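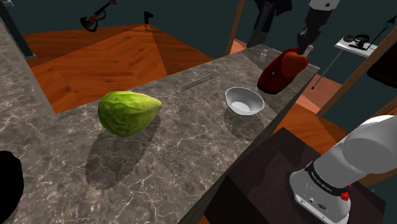 # About Ludville Lake Rentals

Ludville Lake Rentals books cabins and cottages on the north and east sides of Ludville Lake. Houshang Akbari and Mehrangiz Yazdani started the company with one two-bedroom cabin on Wuteck Road and a phone number painted on a sign at the turnoff. We now look after 60 properties. Most belong to families who use them a few weeks a year and rent them out the rest of the time.

## What we do

We take the bookings, handle the keys, clean between stays and answer the phone when the water heater quits. Owners set their own rates and pick their own blackout dates. We give advice on both if they ask for it.

Every cabin has a full kitchen. Linens are included, and so is firewood at the places with a stove or a fire ring. Boats are separate. Canoes and rowboats come from the Inder dock, and you can add one to your booking up to the day before you arrive.

## What it costs

The price you see on a listing includes cleaning. Lodging tax is added on the next page, before you enter a card number. We don't charge a booking fee.

A week in one of the smaller cabins starts at $600 in the off season, which for us begins in November. July and August cost more, and the lakefront places fill first. If you can travel midweek or stay a block or two back from the water, call the office and we'll tell you what is open.

Cancel 60 days ahead and you get everything back, including the deposit. After that, we refund whatever nights we can rebook.

## Who works here

There are six of us year-round, plus seasonal cleaners.

- **Houshang Akbari**, co-owner. Contracts with cabin owners, insurance, permits.
- **Mehrangiz Yazdani**, co-owner. Rates, accounts and the website.
- **Parisa Mousavi**, reservations. Usually the one who picks up.
- **Gøran Hovland**, maintenance. Docks, plumbing, roofs, snow.
- **Esmaeil Moradi**, housekeeping manager. Schedules the crews and checks each cabin before arrival.

The sixth desk is the front office, which is changing hands this summer. Until then, Parisa and Mehrangiz are splitting the hours.

## Finding us

The office is in the old Kordestani hardware building, across from the post office. Parking is in back. Last year we handled 3,853 nights of stays, and a good share of those guests still came in for a paper map, so we keep a stack by the door.

Check-in is at 4 p.m. and check-out is at 10 a.m. If you'll be getting in after the office closes, let us know and we'll text you a door code.

Page updated 2020-07-16.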